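Week 2 with the Norance handheld gripper kit, the two-hand set. Ordered from Prastow, came Saturday, box a bit dented but fine.

Setup was quick. Quicker than the Chacko one I sent back anyway. Charge, pair, wave them at the wall for a minute so they find themselves. The app wants 3000 MB free and won't say so untill it quits on you – cleared out my phone, no trouble after that.

Been doing table stuff mostly. Fruit, a plate, whatever is in the kitchen. Short takes, redo the bad ones.

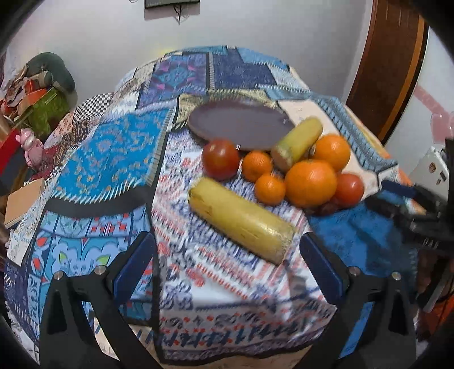

*Fingers either side of the long yellow one. Tomatoes and oranges further back.*

Good: the pads. Blue, angled in, nice on round things. Light enough to hold for a while too.

Not so good: trigger is stiff, my left hand was done after 3 sets. And the manual is one folded sheet, teh pairing bit is on the back in tiny print.

Paid 300 for the set. Fair I think. Would buy again if they fix that trigger. Spare pads are on order from Torthorpe, will post when I've swapped them.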